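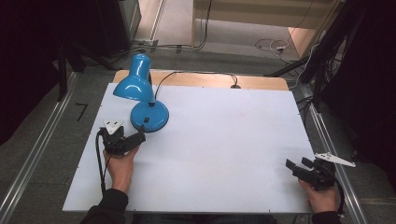
A desk lamp ought to stay where you put it and turn on where you can find it, one customer wrote to Kurar last winter, adding that it would be nice if it came in a blue that looked like somebody meant it.

FISDEN – Kurar, the lighting and home goods company with its shop and workshop in downtown Fisden, is very pleased to announce the return of the Ayele desk lamp, which will be back on shelves in September after a long absence and a good deal of asking from the people who owned the old one. The new Ayele will be sold in two colors, blue and cream, and it keeps the features that customers have mentioned most often in their letters: the cone-shaped shade, the flexible neck, the round base, and the switch right there on top of the base where a hand goes looking for it.

Kurar first sold the Ayele as a lamp for students, and for many years it was simply the lamp that went off to college with half the families in town. Plenty of them came home again and ended up on sewing tables, workbenches and kitchen counters, and more than a few have been brought back to the shop over the years for a new cord or a new switch. When the original run ended, Kurar kept a shelf of spare parts behind the counter, and the requests kept coming anyway – mostly for the parts, but very often for a whole new lamp to go with the old one.

"We would hand somebody a replacement switch and they would ask if we could hand them the rest of it too," the company said. "After enough of those conversations, we decided it was time to make the lamp again and to make it properly."

The blue was the part that took the longest. Customers who remembered the first Ayele did not all remember the same color, and some of the lamps brought in for comparison had spent years in a sunny window. Kurar looked at a great many samples under daylight and under ordinary room light before settling on a bright, glossy blue that is used on both the shade and the base. The neck is darker, as it was on the original, and the power cord is black. The cream version, for those who like a quieter sort of lamp, has the same dark neck and the same cord.

The neck also got a lot of attention in the workshop. A gooseneck that is too stiff makes a person hold the base down with one hand while bending with the other, and one that is too loose lets the shade sink toward the desk in the middle of an evening's reading. Kurar tried several before choosing the one that is going into production, and the lamps that were used for those trials are still at work around the building, including the one on the front counter, where visitors are welcome to bend it as much as they like.

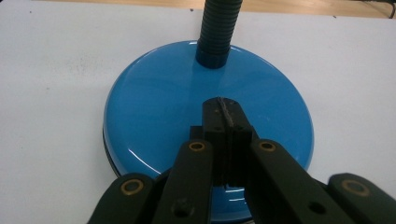

The base and gooseneck of the Ayele desk lamp in blue. The neck meets the base at a smooth collar.

Readers who own an older Ayele will be glad to hear that they have not been forgotten. The switch and the cord of the new lamp will fit the old one, and both parts will be sold separately at the Fisden shop for as long as the lamp is being made. Anybody who isn't comfortable doing that kind of work at home can bring the lamp in and leave it at the counter, and the workshop will take care of it, usually within the week.

To mark the lamp's return, Kurar will also start holding a lamp evening every Wednesday at 7 p.m. in the back of the shop. These are meant to be relaxed, friendly evenings, with coffee on and the big table cleared off, and there is room for up to eight people each time. Bring a lamp that flickers, a lamp with a tired cord, or a lamp that belonged to your grandmother and hasn't been plugged in since you got it (any make at all, it doesn't have to be one of Kurar's). The workshop staff will look it over with you, talk through what it needs, and help you fix it if it can be fixed that night. There is no charge for the evening itself, and customers pay only for the parts they use. Please sign up at the counter beforehand so that there's a chair for everyone.

The lamp evenings grew out of something the shop had been doing quite informally for a long time. People would come by near closing with a lamp under one arm, somebody from the workshop would come out to have a look, and before long there would be another customer leaning in with an opinion about bulbs. Kurar enjoyed those visits very much and is happy to give them a regular place on the calendar.

The Ayele will be available at the Fisden shop first, and then at Randanar, the home store on the river side of town that has carried Kurar lamps almost from the beginning. Randanar will have both colors on display in its front window, along with a reading corner where shoppers can sit down with a book and try the light for themselves before making up their minds. Each lamp comes with a two-year guarantee covering the neck, the switch and the cord. Bulbs are sold separately, and either store can help with choosing one.

Customers who would like to reserve a lamp ahead of time may do so in person at either store. Kurar expects the blue to go quickly and suggests that anyone with their heart set on it put their name down early, though more will be made through the fall, and the cream should be easy to find from the start.

About Kurar
Kurar makes and sells lamps and small things for the home from its workshop in Fisden. The shop carries desk lamps, floor lamps, shades, cords and replacement parts, and it repairs lamps of all makes at the counter.

Press contact
Members of the press who would like to borrow an Ayele for photographs or visit the workshop are kindly asked to contact the Kurar press desk at the Fisden shop. Lamps can be lent in either color.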